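The Clear Cup at Hastgate

By Eustaquio Orozco

At the third table I stopped asking people for the sugar and began to ask about the cups. I had come to Hastgate to write about a tea room, and I believed the tea would be my subject. But the owners of Clelis, the small company that runs the place, wanted to speak first of water, and for water they use clear plastic cups, always the same kind of plain thing that most of us throw away without looking.

I must explain my own prejudice. I grew up in a house where water came to the table in a clay jug, and my grandmother did not permit plastic near food. When I moved here I bought glasses, good heavy ones, and I broke them one after the other. So I arrived with a certain opinion about plastic, and I wanted to be persuaded a little.

How a tasting begins

Clelis holds its water tastings in a long room behind the shop. You sit down, and the table is almost bare. Nobody wears a uniform. The woman who led my session, a retired chemistry teacher whom everybody calls Price, puts down the cups and pours only a small amount in each. She does not like a full cup. "If it is full, you drink," she told me. "If it is low, you look first."

Looking first is a large part of the method. You bend down until your eyes are at the level of the table. You compare the line of the water in one cup with the line in the next. Then you smell it, and this felt foolish to me for maybe two minutes. After that I could tell the tap water from the others every time, and I was proud like a child.

The three waters of that session were the town tap, a spring water from Fuvdale, and the same tap water after a night in an open jug. The last one surprised me the most. It was softer, and the smell of the swimming pool was gone from it. I now keep a jug on my own counter for this reason.

The marks on the side

Some cups at Clelis are smooth and some have a printed scale. Price prefers the second kind for beginners. People are bad at judging a quantity by eye, she says, and a narrow cup always seems to hold more than a wide one. She has repeated this small test with her visitors since September, and she writes the answers in a school notebook. By the time I visited, 321 people had answered. Of these, most had chosen the narrow cup as the fuller one, and she showed me the pages with pleasure.

A lid is also useful. She puts a domed one on a cup when she wants the smell to stay inside for the next person. You lift it, you put your nose close, you put it back. It must be done quickly.

The table matters too. On dark wood, clear water in a clear cup is nearly lost. On white you see the small circle of light at the base of the cup, and you notice a speck of dust or a scratch in the plastic at once.
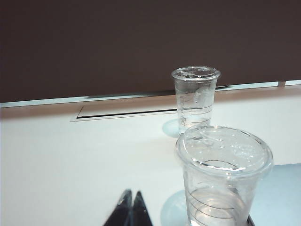
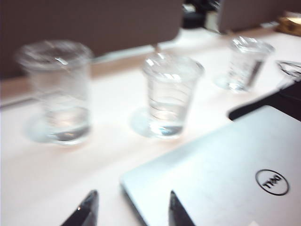 Clear plastic cups with a little water in them, on a white table.

Washing and keeping

I asked the question that I had carried with me from the beginning: how many of these cups go in the garbage? Price took me to the sink. They are washed by hand, in water that is warm and never boiling, with a very small drop of soap without perfume. Then they are rinsed twice and left upside down on a cotton towel. Paper towel leaves fibers, and a dishwasher makes the plastic cloudy after a few weeks.

Clelis bought 1000 cups when it opened. On the day of my visit there were 867 still in use, and Price knew the number because she had counted them for the new shelf. The others cracked at the rim, or visitors took them home by mistake. One became a home for basil seedlings in the shop window.

I do not want to say that plastic is better than glass. For wine I would not accept it, and hot tea in such a cup would be a bad idea. But for cold water it is light in the hand, it does not ring when you put it down, and a clumsy person like me can relax.

If you want to try it at home

You need three cups of clear plastic and a white surface. A sheet of paper is enough if your table is dark. Pour two fingers of water in each cup, from different sources, and let them stand until they are the same temperature. Ask somebody else to change their order while you are out of the room. Do not eat anything with garlic before. Write down what you think before you talk, or the loudest person at the table will decide for everybody.

The next open tasting at Hastgate is on October 15, 2021. Places are free, but you must put your name on the list in the shop.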